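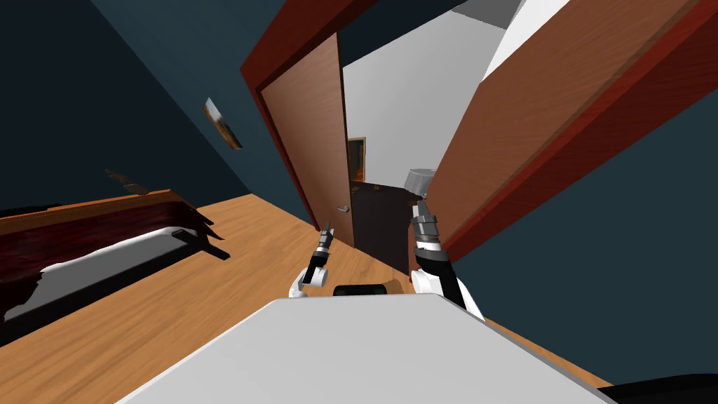 Institute and industry: the agreement is signed, the pen was borrowed

After 13 drafts, the Semesitz Institute of Applied Science and the firm Dalto have signed their cooperation agreement. The ceremony started at ten in the morning and was over by twenty past, a record for any event in this building at which a director has been handed a microphone.

Under the agreement, Dalto will take on research students for placements of up to six months, pay for a shared materials laboratory at its Praltmont works, and let our people use its test benches at weekends. In return, the institute will share results in two fields, corrosion and industrial coatings, and will answer the firm's technical questions within a fortnight. Those of us who have waited longer than that for a replacement light bulb wish the new liaison office well.

That office will be run by Mi-kyung Wi, who moves over from the coatings group and keeps her old telephone extension. She told the signing that most of her work so far had consisted of explaining to scientists what an invoice is and explaining to the firm why an experiment can't be finished by Friday. "Both sides were very polite about it," she said. "I think each felt sorry for the other." 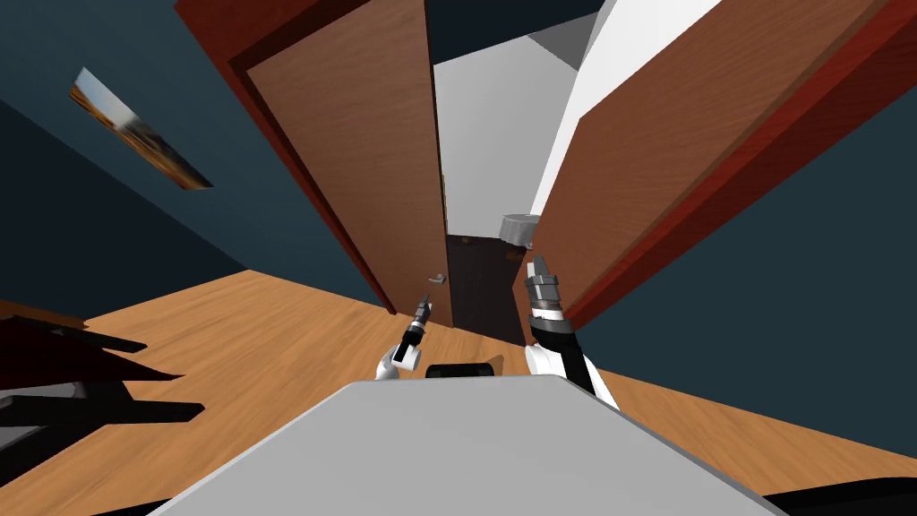 Two open doors and the hallway between them.

The first joint project is called Obi and concerns a coating for pipes that carry warm salt water. The laboratory version has survived 2000 hours in the test tank. Dalto would like to know whether it can survive being applied by a man on a ladder in the wind, a question our published papers do not address. A trial on 100 metres of pipe begins in June, with the first readings due before the summer break, or what is left of it.

Patents took up the largest part of the negotiations. The rule now is that whoever has the idea files it, and if both had it, both file it and split the costs. If neither side remembers having it, the matter goes to Ms Wi.

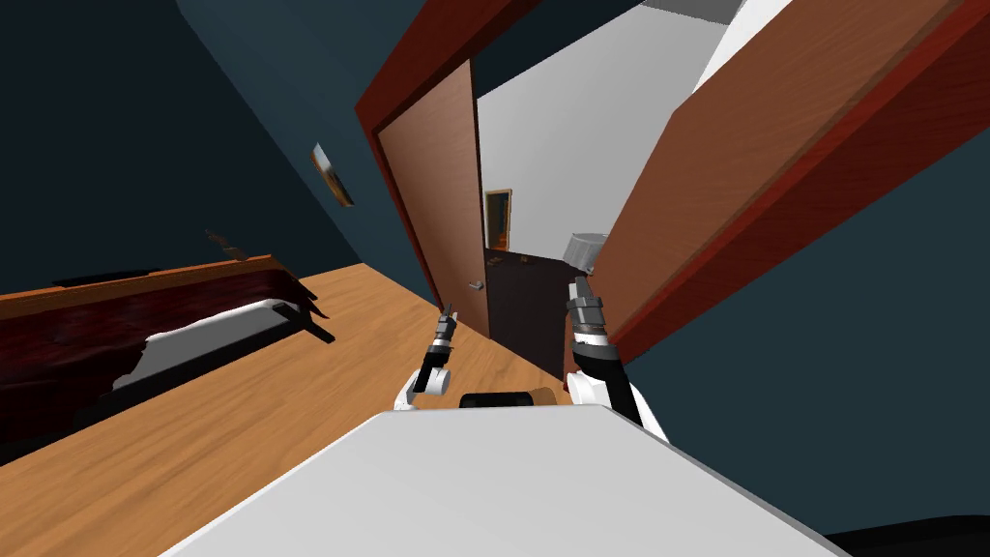
How to apply for a placement

There are four places in the first round. Applicants need a supervisor's signature, a one-page summary in plain words, and a safety certificate that hasn't expired (please look at the date before you write to us). Summaries that run to a second page will be read as far as the bottom of the first.

Travel to Praltmont is paid, second class. Lunch in the works canteen is free and is served at half past eleven, so late risers should plan accordingly. Forms are at the liaison office, first floor, and should be returned there by hand or by internal post.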